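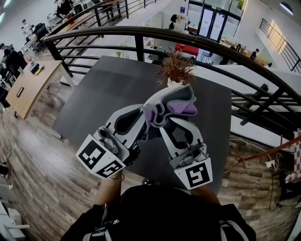 Unit 6: Gripper width from fiducial markers

Each finger carries one square marker. The two marker IDs differ, so left and right can be told apart without tracking history.

Pipeline
1. Undistort the detected corners with the wide-angle lens model. Do not resample the full image.
2. Solve the pose of each marker in the camera frame.
3. Take the distance between the marker centers and subtract the closed-finger offset.
4. Low-pass filter the width before it goes to the planner.

Missing detections: interpolate gaps of up to 200 ms. Drop the segment if the gap is longer.

Soft objects: width does not give cloth thickness. A folded cloth and a bunched one can return the same value. Use width as an input to the grasp classifier only.

Lab task: run the Twal detector on the Pranon set (1296 images). Report the detection rate per marker and list every image with only one ID found.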